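News > Technology > Robotics
14 comments | 61 shares

Grip fault halts laundry robot trials at Prenmont

A fault in the gripper software on Serero's household laundry robot brought home trials in Prenmont to a stop on Tuesday, and the hunt for the cause has turned up a lovely bit of detective work.

The two-fingered machines are being taught to handle clothes in ordinary homes, on whatever racks and hangers the household happens to use. Shortly after 2 pm, one of them closed on a garment, reported that it had let go, and kept hold. The arm then backed away with the cloth still pinched and pulled a drying rack over. No one was hurt, and the safety stop kicked in as it should!

Serero paused both of its trial homes that afternoon and sent the logs to Aerts, the workshop that builds the fingers. 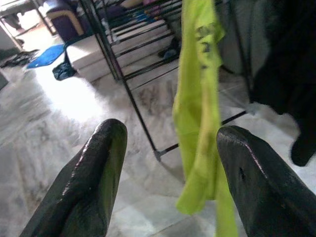
Hanging fabric is a tough customer for any robot. It swings, it twists, it bunches up, and a fold caught between two fingertips can feel to the sensors a lot like nothing at all. That seems to be what happened here. Engineers combed through 1233 recorded grasps and found the same false "open" signal had cropped up before, only never with anything heavy enough to cause trouble.

The culprit is a timing error in Covix, the control program that decides when a grasp is finished. If the motor stalled on thick cloth during release, the program took the stall as proof that the fingers had reached their full opening. The arm was then free to move.

The repair is wonderfully simple. Covix now checks the finger position a second time before the arm is allowed to travel, and if the cloth tugs back, everything stops where it is. The check adds 700 milliseconds to each release, a delay the team says it is happy to live with.

Bench tests of the new version are under way at Aerts, with shirts, towels and the dreaded fitted sheet all on the program. The trial homes stay on hold until those are done, and the household with the toppled rack has asked to be first back on the list.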